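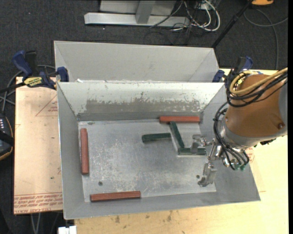 Habilidades de dirección. Sesión 2: delegar y dar seguimiento
Profesora: Laiba Baloch

Delegar es entregar una tarea junto con la autoridad para decidir sobre ella. Si el jefe revisa cada correo, la tarea sigue siendo suya.

Antes de asignar, dejar por escrito:
- resultado esperado
- plazo y presupuesto
- decisiones que la persona puede tomar sola

Caso Dongate. El encargado, Tarık Güneş, aprobaba en persona 46 de cada 100 pedidos. Desde junio los jefes de turno firman los pedidos ordinarios -- él conserva los urgentes. Preguntas para el grupo: ¿qué información necesita recibir ahora? ¿Cada cuánto?

El seguimiento se pacta al principio. Una reunión corta a mitad de plazo suele bastar; con gente nueva, dos.

Lectura para la próxima sesión: caso Trukska, apartados 1 y 2. Traer una página con notas propias.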